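The Second Table

My mother rang at seven in the morning to say that the dining table had been sold and the man was already on the stairs with it. She wanted me to know before I heard it from my aunt. I said I hadn't known it was for sale. She said it had gone for 151, and that we would manage with the folding ones.

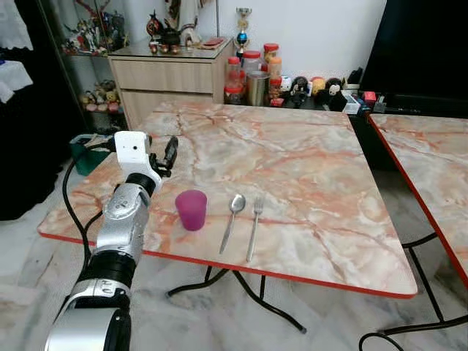
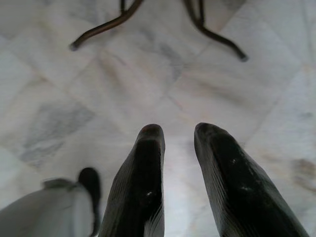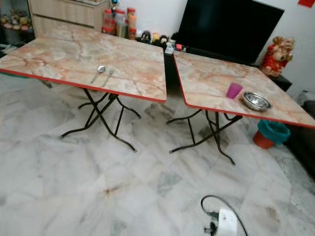 The old table had come from the Jernik works, the year before they shut, and it took four people to turn it over. My father did the accounts for his shop on it for 43 years. When I got to the flat that evening there were four dents in the rug, and the rug was rolled up by the door, and my mother was in the kitchen frying onions as if it were any other night in August. She had set up both folding tables side by side, the ones with the red edges and the pink marble print, with a narrow gap between them. A spoon and a fork lay on the left one. I asked which side was hers.

"Neither," she said. "Sit where you like."

I sat at the left. She brought the rice and put it down on the right, so I had to reach over the gap for it. We ate for a while without saying much. The onions were a bit burnt and I had seconds.

"Is it the money?" I asked.

"No."

"Are you moving?"

She got up and fetched a letter from the drawer where she kept the takeaway menus from Prikeck. It was from the housing office in Skisuvness. They had a flat for her, ground floor, two rooms, 14 minutes from the sea on foot. She had put her name down for it the winter after my father died and had not mentioned it to anyone. The date for the keys was underlined in pencil.

"You could have told me," I said.

"I'm telling you. You've got the letter in your hand."

I read it again. There was a paragraph on parking and another on bins. She took my plate, though I hadn't finished, and then saw that and gave it back.

"These fold up," she said, and knocked on the tabletop with her knuckles. "They'll go in your car. The other one wouldn't have gone through the door down there, I measured it."

"Both of them?"

"One for me. One for when you come."

I said I would need to look at the boot first. She said she had measured that as well, when I was last round, while I was in the bath.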